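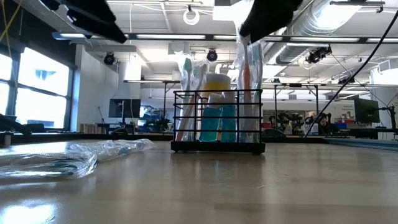

Photo: Lokeo / Emcombe Community Wiki

Emcombe Night Patrol

The Emcombe Night Patrol is a neighbourhood foot patrol in the town of Emcombe. I've walked with it on and off for a few years, so take this entry as coming from a fan, but I've tried to stick to what's in the logbooks.

Background

The patrol grew out of a bad winter of car break-ins along Jostow Road and the lanes behind the shops. People were losing tools out of their utes, mostly, plus one very nice esky that still comes up at meetings. The first public meeting was on a Tuesday in February, in the old Ní Chonaill bakery, and it was so hot that half of us stood out on the footpath and listened through the door. We left with 14 names on a sheet of butcher's paper.

How it works

Walkers go out in pairs from 9 pm and finish at midnight. There are two routes. The short one loops the shops and the station car park, and the long one follows the creek path up to the reservoir gate (bring a decent torch, the lights past the footbridge are hopeless). The rules fit on one card: stay together, stay on public land, don't chase anyone, ring the police if something's happening. We wear orange vests and write down broken streetlights, open garage doors and anything else worth passing on.

The list has grown to 59 walkers, though plenty of those only turn up in the warmer months – me included, some years.

Records

In its first year the patrol logged 124 open garage doors, easily the biggest category. I'd have guessed graffiti. Owners get a card in the letterbox, and most are pretty good about it. Vehicle break-ins on Jostow Road fell over the same year, but new lighting went in at the car park too, so I wouldn't give the patrol all the credit.

Criticism

Not everyone was keen. Some younger residents said they were being followed home from the skate park, and they had a point. The patrol changed the long route to skip the park and added a line to the card about leaving people alone. There's still grumbling about the vests, which are very bright!

See also

Jostow Road
Emcombe Reservoir
Street lighting in Emcombe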